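用了大半年的红色搪瓷碗，说几句不太客气的话

分类：厨房与餐桌 / 长期使用

先交代立场：碗是我自己花钱买的，没有人送，也没有人求我写。买它的时候我已经有九只碗了，一个人住，九只碗，按道理不该再看碗。可是那天夜里十一点多，我本来在找一个水槽滤网，页面下面推荐了一只红底带白色斑点的搪瓷碗，卷边，看上去像谁家外婆柜子里的东西，我就把滤网忘了。滤网到现在也没买。

牌子叫 Prinano，搪瓷这条线好像是近几年才做的，页面上写着“重拾旧日餐桌的温度”。我对这类句子一向警惕，一只碗有什么温度，取决于你往里面倒什么。不过下单的时候，我大概还是被这个温度烫了一下。

到货和第一印象

包装很郑重，纸盒里套纸盒，中间还有一张卡片教我怎么“与搪瓷相处”。卡片上有七八条注意事项，读完感觉我领养了一只年纪很大的猫：不能摔，不能空烧，不能骤冷骤热，不能用钢丝球，不能进微波炉。最后一条说“请享受使用的乐趣”。

碗本身倒是比我想的好看。红是深的那种红，不是塑料盆的红，白点子撒得很随便，大小不匀，有的地方挤在一起，有的地方稀稀拉拉。我喜欢它不匀。我之前买过一只 Fonov 的斑点碗，点子排得像墙纸，看久了眼睛发花，最后拿去给阳台上的薄荷当托盘了，薄荷倒是没意见。

卷边摸上去是顺的，没有毛刺。搪瓷碗好不好，我习惯先用手指沿着边转一圈，廉价货在这个地方一般会露馅，要么有个小疙瘩，要么釉薄得发黑。这一只转下来没碰到什么，我又转了一圈，还是没有，有点失望，本来已经想好怎么写差评了。

容量

标称 750 毫升。我拿厨房量杯倒过水，倒到 750 的时候水面已经跟碗边商量着要不要出去了。也就是说，这个数字是真的，同时也是没法用的。正常人端着走路，能装到六成就不错，再多就得像端着一碗炸药那样穿过客厅。

一人份的汤面刚好，带很多青菜的汤面不行。拌沙拉也不行，叶子一翻就上桌。打两个鸡蛋很合适，碗壁的弧度顺手，筷子刮到底不会卡在角落里，只是声音大。早上七点在搪瓷碗里打鸡蛋，整层楼都知道你今天吃什么。我后来改用硅胶刮刀搅，安静了，蛋也搅不散了，又换回筷子。邻居至今没来敲门，我当她喜欢吃蛋。

导热

这是我最想抱怨的部分。搪瓷底下是钢，钢把热传得又快又彻底，刚盛好的粥，碗壁马上就跟粥一个脾气。卡片上没有写“请勿用手端”，我觉得是个疏漏。瓷碗至少会给你两三秒钟的犹豫，这只不给，端起来就是个决定。

头一个月我一共烫了几次记不清了，只记得有一次是端到一半才反应过来，离桌子还有两步，放也不是，走也不是，最后是以一种很不体面的小碎步完成的。后来我在碗底下垫一块布，或者干脆在桌上盛，不端。

反过来说，夏天用它装冰粉很好，凉得很快，摸上去整个都是凉的。八月里我几乎天天用它，那段时间我对它的评价明显比现在高。

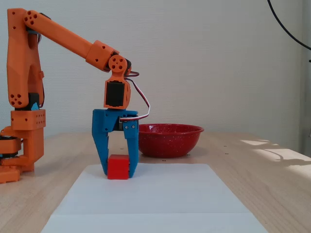
平时它就放在木桌上，我也懒得收回柜子。这里要说一个优点，它对桌面很客气，底部是平的，没有粗糙的圈足，来回推不会在木头上拉出印子。我那张桌子是浅色的，什么都看得出来，之前一只粗陶碗在上面住了一个星期，留下的弧线到现在还在，阳光斜着照过来的时候特别清楚，像有人用圆规练习过。搪瓷碗在上面推来推去，到现在没有添新的。

但是热碗不要直接放。这不怪碗，怪木头，也怪我。木蜡油的桌子碰到刚盛了开水的搪瓷，会留一圈白雾一样的印子，我用核桃油擦了三回，淡了，没有走。现在桌上常备一块软木垫，十块钱四片，性价比远远高过碗。

颜色也值得说一下。白天靠窗放，太阳一照，红色是亮的，白点子很精神，桌子因此显得像有人认真生活的样子。晚上开了顶灯就不行了，红得发暗，装番茄汤的时候你几乎找不到汤在哪里结束、碗从哪里开始。装白粥最好看，装豆腐也好看，装紫菜汤像一口井。要是你也跟我一样，吃饭之前会先看两眼，建议往里面放浅色的东西。要是你不看，那你也不需要这只碗，超市里有别的。

除了吃饭，它还被我拿去干了不少别的。装过钥匙，装过橘子皮，装过拆箱子剩下的螺丝和干燥剂，缝扣子的时候装过扣子。装扣子体验很好，红底上什么颜色的扣子都看得见，只有红扣子除外，偏偏那天缝的就是红扣子。装零碎的时候有一点要注意，声音。金属的小东西往里一丢，叮当一声能把自己吓一跳，我现在丢钥匙之前会在碗底放张纸巾。你看，为了用好一只碗，我又添了软木垫、布和纸巾。

清洗

洗起来是真的省心，这一点我没法阴阳怪气。釉面滑，油一冲就走大半，蛋液干在上面泡一会儿也能抹掉。咖喱放了一夜，第二天没有染色。番茄也没有。我很小心地期待过它染色，它没有。

洗碗机的问题，卡片上说“可以，但不推荐”，这种说法我一般理解成“坏了算你的”。我试过几次，外观没变化，就是卷边里头会存一点水，拿出来一歪，滴在脚背上。手洗也会存，擦干以后过半小时再拿起来，还能再滴一滴。卷边漂亮，代价就在这里。长期存水会不会从里面锈，我目前没看见锈色，也不敢打包票，只能说我现在每次都把它倒扣在抹布上，像照卡片说的那样与它相处。

耐摔

摔过一次，从灶台边到瓷砖地，当时里面是空的，总算给我留了点面子。声音非常响，滚了一圈半，停在冰箱前面。捡起来看，底沿崩了米粒那么大一块釉，露出黑色。里面没有坏，所以接着用。要是里面崩了，我会把它降级去装扣子，吃饭就算了，掉下来的釉片毕竟是玻璃一类的东西，不值得为省一只碗去试。

客服我也联系过，问能不能补。对方回得很快，很亲切，先说很抱歉给我带来了不好的体验，又说崩瓷属于搪瓷的自然现象，还说“每一处痕迹都是时光的印记”。我说这一处痕迹是瓷砖的印记。她发了一朵玫瑰。

和另外两只比

Fonov 的斑点碗前面说过，薄，轻，点子太整齐，价格便宜三分之一。边上的釉我收到的时候就有一小处没盖严。给植物用没问题，给人用我会犹豫。

Cao 的那只是白色蓝边，老派路线，在朋友家里用过一个周末，后来自己也买了。比 Prinano 这只厚，也重，烫手来得慢一点点，大概刚好够你走到桌边。缺点是样子太像单位食堂，吃着吃着会想起开会。要是只论用，我会推荐 Cao。可是我自己每天伸手拿的还是红的，我也说不出什么道理，可能就是好看，人在早上七点没有多少理性。

还有人推荐过 Bralbridge 的一套，说是加厚双层釉，我去看了一眼价钱，关掉了。那个价钱我可以把桌子重新上一遍油。

价格

单只不到 200，活动的时候还能再低一些。一只碗卖到这个数，说贵吧，确实贵，菜市场旁边的杂货店里搪瓷碗用麻绳捆着卖，一捆也到不了。说不值吧，我又用了大半年，几乎天天用，没有一次想过要退。店里的页面显示月销 2,000 多，可见半夜不睡觉找滤网的人很多。

我不建议买整套。他们有一个礼盒，大中小三只碗加一只杯子，杯子的把手跟杯身一样导热，我在实体店里摸过样品，光看结构就替手指头担心。小碗的大小很尴尬，装酱油太大，装饭太小。单买中号就够了，就是我这只。

一些零碎，想到哪写到哪

叠放会粘。两只同款套在一起，湿着收进去，第二天拔不开，得往中间滴点洗洁精再转。我是在朋友家见到的，她买了四只，活该。

不能进微波炉这件事，一定要在买之前想清楚。我有整整一个星期，每天晚上把剩饭盛进去，走到微波炉跟前，再倒出来换一只碗。现在想想，那一星期多洗了七只碗。

可以直接上小火。我用它在电陶炉上化过黄油，很方便，碗底不大，火也别大。卷边那时候很烫，戴手套。化完黄油顺手就在里面拌面粉，省一只盆，这个用法我挺满意。

别用金属勺子刮底。倒不一定会刮花，主要是那个声音，后槽牙受不了。配木勺。木勺我也是后来买的。

猫对它没有兴趣。我的猫喝水只喝我杯子里的，贵的碗摆在地上一整天，她绕着走。

评分

外观给高分，手感给高分，隔热不给分。清洗比我预想的好，卷边存水扣一点，客服的玫瑰不计入总分。

如果你家里人多、碗端来端去、还有小孩子伸手就抓，别买，买瓷的或者 Cao 那种厚的。如果你一个人吃饭，桌子靠窗，愿意等粥凉一会儿再端，可以等活动的时候买一只中号。软木垫记得一起下单，省一次运费。

水槽滤网有好用的请在评论区告诉我，要能卡住面条的那种。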